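Osier cell 2 - gripper check
Done by: Aitana Mateos 2/27/20

1. E-stop and guard
OK. Reset button stiff, still works.

2. Finger bolts
Left one a quarter turn loose. Nipped up, paint marked. Check again at 4,000 cycles, not 6,000 like the old sheet says.

3. Finger pads
Bit shiny at the tips. Leave till October unless it starts droping things.

4. Soft surface pick
Blue no. 3 cup, on the grey fleece. Fingers come in from both sides at the base, keep them clear of the folds. 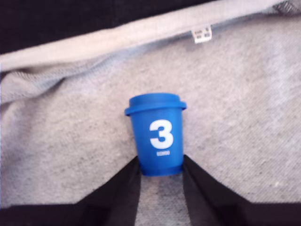
5. Wrist cable
Clip missing at the elbow end, zip tied for now. Need 6 clips from Sorensen pls.

6. Speed
Was left at 97 percent after the Atine job. Put back to 60. Who changed it??

7. Grease
Not done, gun empty. Next shift.

Sign off: OK to run, items 5 and 7 open.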